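Keep the Counter Open

When I came to live in Miltby, my English was good enough for reading a newspaper and not good enough for a telephone call. I had studied the grammar for many years. I could explain the conditional to you. But when the gas company put me on a line and a voice asked me to say in a few words what my problem was, I put the telephone down and walked to the town hall in the rain.

In those days there was a counter in the town hall. You took a paper number, you sat on a chair, and after a while a person behind glass asked you what you needed. I want to write about this counter, because in May it will be closed, and because I think the people who decided it have never needed one.

The council says that everything you could do at the counter can be done on the website, and this is true in the way that everything in a restaurant can be cooked at home. The website is called Jillico. It is a clean website, with large letters. It asks you first what type of enquiry you have, and gives you a list of choices. My difficulty has always been that I do not know what type of enquiry I have. If I knew the name of my problem I would be halfway to solving it.
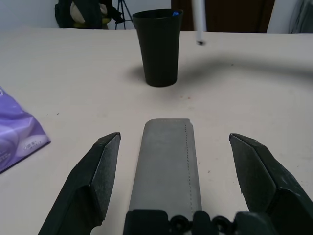 A few years ago I received a letter saying I owed 922 pounds in council tax for a flat I had already left. I read it four times. Each word I understood, and still I could not find out from the letter whether I should pay, or complain, or wait. On the website I could have chosen "pay a bill" or "report a change of address" or "make a complaint". I had reported the change of address months before. I did not want to complain, because I was afraid that a complaint would go on some record and make me a difficult person. So I would have chosen "pay a bill". I am quite sure of this. I would have paid money that I did not owe, a little each month, and thanked them for letting me do it in parts.

At the counter I gave the letter to the woman and said only, "I don't understand this." She read it, she looked at her screen, she made a small noise with her tongue, and she said that two accounts had been opened in my name with different spellings. It took her six minutes. Then she told me, without my asking, that I could have a discount for living alone, and she gave me the form. No list of choices would have told me this, as I did not know there was such a question.

People who defend the closing say to me that I am speaking from sentiment. They say the young do not want to queue. I agree, the young do not want to queue, and neither do I. I have never enjoyed a queue in my life, in this country or in my own, where the queues are longer and there is more shouting. But a queue at least shows you that you are in the right place. The other people have letters in their hands too. I once learned from a man on the next chair which bus goes to the hospital, and this was worth the whole morning.

They say also that it costs too much. I have read the papers for the council meeting, slowly, with a dictionary beside me, and I looked for the cost of the mistakes. I could find the wages and the heating. I could find what would be saved by giving the room to another department. What I did not find was what it costs when a person fills in the wrong form, receives the wrong answer, and comes back angry or does not come back at all. Perhaps this cannot be measured. In that case I would like the paper to say so.

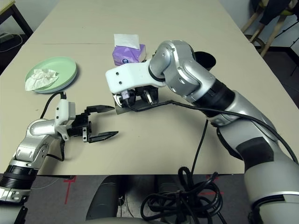
Table with two robot arms.

The council will keep a telephone line, and it is fair to mention it. But for a foreigner the telephone is the hardest thing. On the telephone there is no face. You cannot see the mouth making the word, you cannot point with your finger to the line in the letter, you cannot show by your eyebrows that you are lost. The people who answer are kind, I believe, but they have to be quick, and I become quick also, and I say yes. I have said yes on the telephone to many things. One time I said yes to a magazine about caravans.

And it is wrong to think that this concerns only foreigners. My neighbour was born four streets from here and has better English than I will ever have, and she is as frightened of the website as I am of the telephone. She has arthritis and her fingers touch the wrong button. When she has been too slow it sends her back to the first page, and she must begin again with her date of birth. She worked in the post office at Harken until it closed, so she knows very well what a counter is. She told me that most of her work was not stamps. People came with a letter from some office and asked her, is this bad? She would read it and say no, it is not bad, or yes, you must ring them today.

That question is the one I would like the councillors to think of. Where in the new arrangement does a person go to ask "is this bad?"

I am told that in Mateos Road the library will have a desk with a computer, where staff can help "with digital access". I went to see it. The librarian was patient and showed me how to make a password. But when I asked about my letter, she said she was sorry, she is not allowed to advise about council matters, only to help me reach the page. I do not blame her. She has been given half of a job, and it is the half that is easier to write in a report.

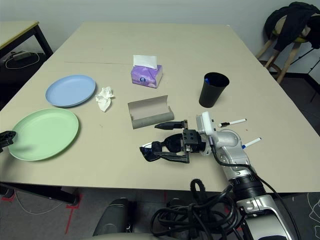 I know that a writer of this sort of article should offer something and not only be sad. So I offer this. Keep one counter, two mornings in the week. It does not need glass or a ticket machine. Put there one person who has worked in the offices long enough to know who sits in which room, and give that person the right to pick up the telephone and ask. Let people come with any letter, including the ones that are not from the council, and if the answer is "this is not ours, but here is who you must write to", that is already an answer. In a town of our size I think 100 people would come in the first month, and the council would learn more from them about its own letters than from a survey.

It could learn, for example, that its letters are too long. The one about my two accounts had three pages, and the sentence I needed was on the third. The woman at the counter told me she had explained the same letter up to 200 times. I asked her why they did not change the letter. She said she had suggested it, in a form.

I fill in my own forms now, most of them. My English has improved, and I have learned the names of my problems. On the telephone I still write down what I will say before I ring, with the difficult words at the top of the page and my postcode in capitals. I am one of the people who will manage after May. The councillors should not count me when they say that residents have adapted well.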